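Kleidertausch in Stikham: Sortiert wird zu Hause auf dem Bett

Stikham. Der Kleidertausch im Saal an der Sikder-Straße geht im Dezember in die nächste Runde. Angemeldet sind bisher 74 Haushalte, im Vorjahr waren es zum gleichen Zeitpunkt deutlich weniger. Wegen des Andrangs ändert der Nachbarschaftsverein Ivex, der den Tausch ausrichtet, die Regeln für die Abgabe. Kleidung wird ab sofort nur noch angenommen, wenn sie zu Hause durchgesehen und gefaltet worden ist.

Beim letzten Mal waren 715 Teile abgegeben worden, viele davon ungeordnet in Müllsäcken. Das Auspacken und Sichten zog sich bis in den Abend, ein Teil der Sachen kam gar nicht mehr auf die Tische. Fehlende Knöpfe, ausgerissene Nähte und klemmende Reißverschlüsse fielen oft erst bei der Anprobe auf. Mehr als fünf Säcke gingen am Ende ungeöffnet in den Altkleidercontainer.

In einem Merkblatt, das seit dieser Woche im Bürgerbüro ausliegt, beschreibt der Verein, wie die Durchsicht in der Wohnung am besten geht. Empfohlen wird das Bett als Arbeitsfläche. Es ist in den meisten Wohnungen die größte freie Fläche, und ein glatt gezogenes Laken reicht als Unterlage. Decken und Kissen kommen ans Kopfende. Jedes Teil wird einzeln hochgehalten, einmal von vorn und einmal von hinten angesehen und dann auf einen von zwei Stapeln gelegt: behalten oder abgeben. Was länger als ein Jahr nicht getragen wurde, soll noch einmal anprobiert werden.

Besondere Hinweise gibt es für Kleidung mit Nieten, Perlen oder Pailletten. Solche Stücke sollen auf links gedreht und einzeln gefaltet werden, damit sich der Besatz nicht in Strick oder feinen Stoffen verhakt. Lose Nieten lassen sich laut Merkblatt am leichtesten finden, wenn man mit der flachen Hand über die Innenseite streicht. Dunkle Sachen legt man zum Prüfen auf einen helleren Untergrund, weil Fusseln und Löcher dann besser zu erkennen sind.

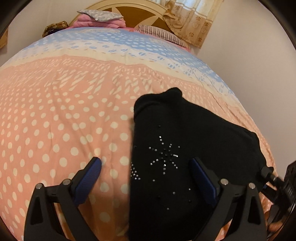 Sikder aus der Unterstadt hält von der neuen Regel wenig. Wer drei Kinder habe und in zwei Zimmern wohne, bekomme das Bett am Nachmittag selten frei, schrieb er dem Verein, und abends wolle darin jemand schlafen. Er schlägt vor, im Saal zwei Tische für alle aufzustellen, die ihre Sachen lieber dort durchsehen. Beim Falten könne man sich dann auch gegenseitig helfen.

Der Verein hat den Vorschlag aufgenommen. Die beiden Tische sollen rechts neben dem Eingang stehen und ab 14 Uhr genutzt werden können, eine Stunde vor Beginn der eigentlichen Annahme. Einen Platz reservieren kann man nicht. Säcke, die nur abgestellt werden, nimmt der Verein auch dort nicht an.

Angenommen wird Kleidung für Erwachsene und Kinder, dazu Mützen, Schals und Gürtel. Bettwäsche war bisher ausgeschlossen und ist diesmal erstmals zugelassen, allerdings nur als vollständige Garnitur und gewaschen. Einzelne Laken, Kopfkissen und Wolldecken bleiben ausgeschlossen. Auch Schuhe werden wegen des Platzes nicht getauscht. Unterwäsche und Badebekleidung gehören ebenfalls nicht auf die Tische.

Für jedes abgegebene Teil gibt es eine Marke, pro Haushalt höchstens 20. Eine Garnitur Bettwäsche zählt wie zwei Teile, ein Wintermantel wie drei. Wer keine Marken hat, kann in der letzten Stunde trotzdem kommen und bis zu fünf Stücke mitnehmen. Übrig gebliebene Kleidung wird noch am selben Abend verpackt. Die Kartons dafür stellt die Spedition Rendedex, die auch den Transport zur Kleiderkammer übernimmt.

Eine kleine Nähecke soll es wieder geben. Zwei Nähmaschinen sind zugesagt, Garn und Knöpfe liegen bereit. Repariert werden dort einfache Schäden wie offene Säume, größere Änderungen sind nicht vorgesehen. Wer eine Niete ersetzen lassen möchte, bringt das passende Stück selbst mit. Eine Zange ist vorhanden.

Der Saal ist von 15 bis 19 Uhr geöffnet, der Eintritt ist frei. Anmeldungen nimmt das Bürgerbüro entgegen, dort gibt es auch das Merkblatt. Parkplätze am Saal sind knapp, die Haltestelle Sikder-Straße liegt gegenüber. Der Nebeneingang über den Hof bleibt wegen Bauarbeiten geschlossen. Kinderwagen können im Flur abgestellt werden.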